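Confirmation name — does it have to be a saint of the same sex?

Asked by Hsin-yi Tsang

Daughter is being confirmed in April and wants to take Blaise. Catechist at Pundden says girls should pick a woman saint. Is that a rule or just her preference? Form has to be in by 12 tomorrow so quick answers please. Can't find anything in the parish booklet, looked twice.

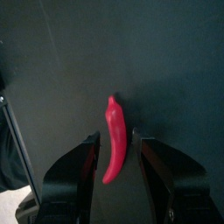

Pak-hei Chung
No rule that I know of. My sister took Francis, bishop didn't blink. Ring the parish office, not the catechist.

Wendelin Egger
Disagree a bit. Some parishes do have there own custom and the priest can ask you to stick to it. Canon law doesnt mention the sex of the saint at all though — have a look at 892 onwards, it's mostly about sponsors.

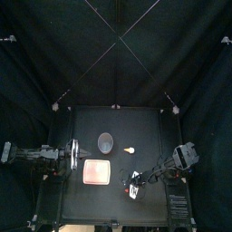

Also she can just keep her baptismal name if it gets awkward. Plenty do. Sponsor matters more, they'll want that bit of the form filled in properly.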